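How to get your name taken out of a published court decision

Court decisions go online with names removed, or they are supposed to. If you were a party, a witness or simply somebody mentioned in a case and your name is still there, you can ask for it to be fixed. The steps below are for the Vullidell decisions portal, which runs on Civik software, but most public portals work in much the same way.

1. Find every copy

Search your full name in quotation marks, then your last name alone, then any misspelling you have seen on official letters. Misspelled names are the ones that slip through, as the software only removes what it has been told to look for. Check the attachments too. A decision can be clean on the web page and still carry your name in the PDF.

Write down the case number, the page and the paragraph for each hit. In a 516-page decision, "my name is in there somewhere" will get you a form letter back.

2. Save proof

Save the page and the PDF to your own computer before you write to anyone. Note the time of day. If the decision gets corrected and then put back by mistake – it has happened with batch updates – you will want the old copy.

3. Look for indirect details

A name is the easy part. Job title, street, employer and medical details can identify a person just as well in a small town. Medical negligence decisions are the worst for this, with the type of operation, the month and the hospital ward often all in one paragraph.

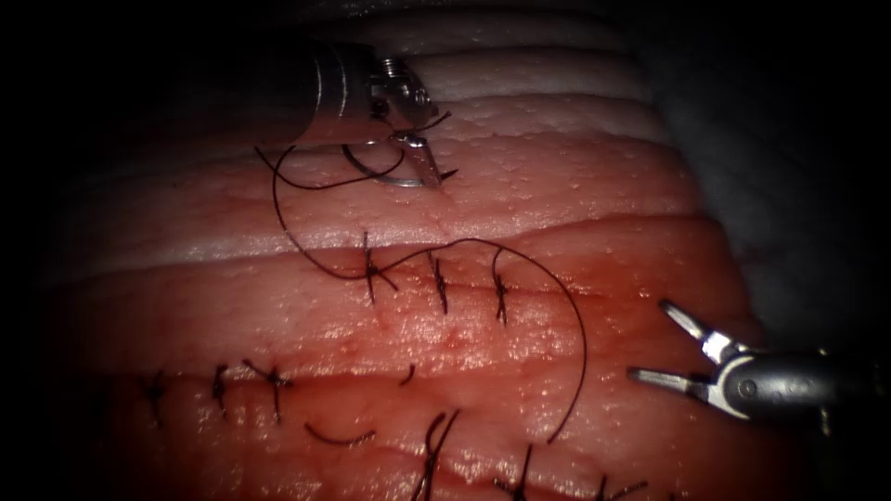
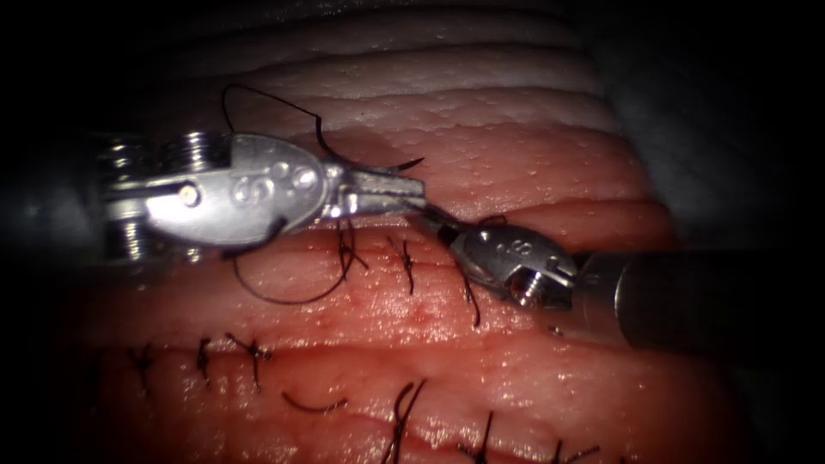 Robotic instruments at work on a suturing pad.

List these details separately from the name. The registry treats them as a different kind of request and may ask why the combination points to you. Two or three plain sentences will do. "There was one night supervisor at Hadley in January, and it was me" is a good answer.

4. Write the request

Use the correction form if there is one. If not, send an email to the registry with:

Your name and how you were involved in the case
The case number
The list from step 1, and the list from step 3 if you have one
What you want put in place of each item, such as initials or "the witness"

Keep it short. Leave out whether the decision was fair – the people who handle redactions can't touch that, and it slows things down.

5. Follow up

Vullidell gives itself 23 working days to answer. Put the date in your calendar and write again if it passes, quoting the first request. If you are refused, ask for the reason in writing. You need it for a complaint to the privacy office.

6. Clear the search engines

A corrected page can still show your name in search results for weeks. Each large search engine has a form for outdated content. Paste in the address of the decision and the words that are no longer on it. Do the PDF separately, as it has its own address.

Questions about this guide can go to Glenys Dunstan at the Waaka advice desk.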